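November, evening, dining table

Started on the table again after supper. Plan is food in one pile, everything else in another, and the mugs go back to the kitchen last (I always want tea halfway through!). The glue stick belongs in the desk drawer, and the toothpaste goes to the bathroom, please, Graham. I gave myself about 3 songs for the placemat. Toast and the bun can share the bread tin – wrappers straight in the trash. Sofa clothes are tomorrow's job. 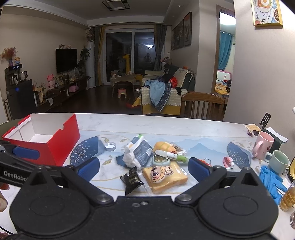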